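Why Do Towns Grow Up Beside Rivers?

By Elvira Ticona

Have you ever looked at a map and noticed how many towns have a river running right through the middle of them? Once you start looking, you will see it everywhere. A wiggly blue line comes down from the hills, and sitting on it, one after another, are the villages and towns and cities, some tiny and some so big that their names are printed in thick capital letters. People who study places are called geographers, and geographers have been puzzling happily over this for a very long time.

To help us along, we are going to follow one river, the Silden, from the hills where it starts to the flat country near the sea. We will stop for a good long while at a town called Tirbridge (I grew up not far from there, so you must forgive me if I get carried away).

Where the River Begins

The place where a river starts is called its source. You might imagine a great gush of water shooting out of a rock, but the source of the Silden is really just a soggy patch of moss, 2049 feet above the sea. If you stood there in your boots, you would feel the ground squelch, and you might walk right past without knowing you had met a river at all!

Rain falls on the hills and soaks into the ground, or trickles over the top of it. Water always wants to go downhill, so the trickles run into one another and make a little stream, and that stream meets other streams, and each time it grows a bit wider. A smaller stream or river that flows into a bigger one has a special name. It is called a tributary, and you say it like this: TRIB-yoo-tair-ee. The biggest tributary of the Silden is the Rella, and we will meet it again in a little while. 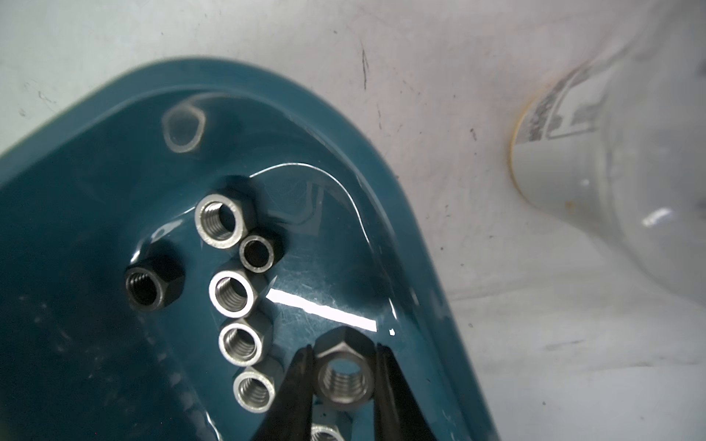

Very few people live high up near a source. The ground is steep, the wind is cold, and there isn't much soil for growing beans or potatoes. Farther down, the valley opens out, and that is where the first villages appear. They hardly ever sit in a perfectly straight row. Think of the hex nuts in the teal tray, lying mostly in a loose, slanting band, with some close together and others a bit apart. If you put a dot on a map for every village in the Silden valley, you would get a band rather like that one, following the river down. Geographers call this a linear pattern, and "linear" only means "like a line."

What Did People Want from a River?

Well, water, first of all! Long before anybody had a faucet in the kitchen, every drop for drinking, cooking and washing had to be carried home in buckets. A full bucket is terribly heavy. If you had to fetch one before breakfast, you would want your house close to the river too.

Then there was food. Rivers have fish in them, and the flat land beside a river is often very good for farming. When a river floods, it spills over its banks and leaves behind a layer of fine mud called silt. Silt is full of things that plants love. The flat land where this happens is called a flood plain, and the farmers near Tirbridge grow cabbages on theirs that are bigger than your head.

Rivers were useful for moving things around as well. A horse pulling a cart along a bumpy, muddy road can only manage so much, but a boat can carry a great heap of stone or grain or wool and slide along quite smoothly. So towns built landing places, called wharves, and merchants came, and inns opened to feed the merchants, and the bakers and shoemakers followed.

And last, rivers could do work. Fast water pushing against a wheel will turn it, and a turning wheel can grind wheat into flour or saw a log into planks. The village of Apaza, upstream from Tirbridge, began as a single mill with a miller's cottage next to it. Today 2505 people live there, and the old mill is a library, with a very nice reading corner where the flour sacks used to be stacked.

Why Tirbridge Is Where It Is

Now, a river is long, so why build a town in one spot and not another? This is the part I like best.

Tirbridge stands at the place where the Rella joins the Silden. When two rivers meet, the meeting place is called a confluence. It was a grand place for a market, with boats able to come down either river carrying cheese from one valley and timber from the other.

It was also an easy place to cross. Just below the confluence, the Silden spreads out wide and shallow over a bed of gravel. A shallow crossing place like that is called a ford, and people used to wade through it with their sheep and their baskets on their heads. Later on they built a wooden bridge, and after the wooden one washed away in a flood they built a stone one, which has stood there ever since. You can probably guess where the second half of the town's name comes from!

The oldest streets in Tirbridge are up on a low hill, a short walk back from the water. The first builders had seen what the Silden could do after a wet winter, and they wanted dry feet. The newer houses are lower down, and those need walls and banks of earth to keep the river out. 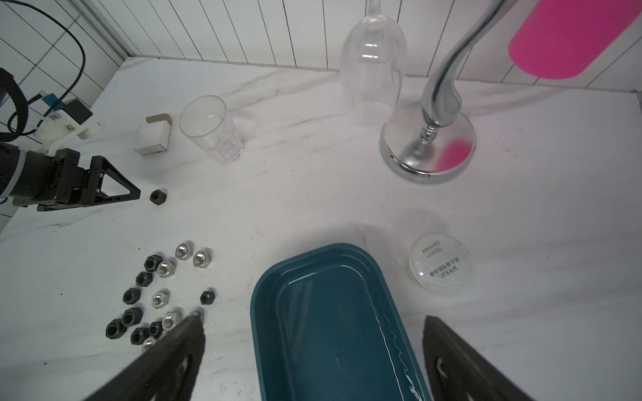 From Tirbridge to the Sea

Below the town the river slows down and begins to swing from side to side in big lazy bends. These are called meanders. If you flew over them like a heron, it would be only 19 miles to the sea, but the river takes so many bends that a boat has to go almost twice as far.

At the very end, the Silden reaches its mouth, where the fresh water mixes with the salt. There is a small harbor, plenty of gulls, and a long muddy shore that is wonderful for spotting birds in September.

Words to Remember

Source: the place where a river starts.
Tributary: a smaller stream or river that flows into a bigger one.
Flood plain: flat land beside a river that is sometimes covered by floods.
Confluence: the place where two rivers meet.
Ford: a shallow place where you can cross.
Meander: a big bend in a river.
Mouth: the place where a river flows into the sea.

Something to Try

Ask a grown-up to help you find a map that shows your own town or one nearby. Put your finger on the closest river and follow it upstream, as far as the map will let you. Write down the name of every town and village you pass, and draw a little star beside any name with "bridge," "ford," "mill" or "port" in it. Spend 20 minutes on it after supper, and if you find a confluence, draw that too.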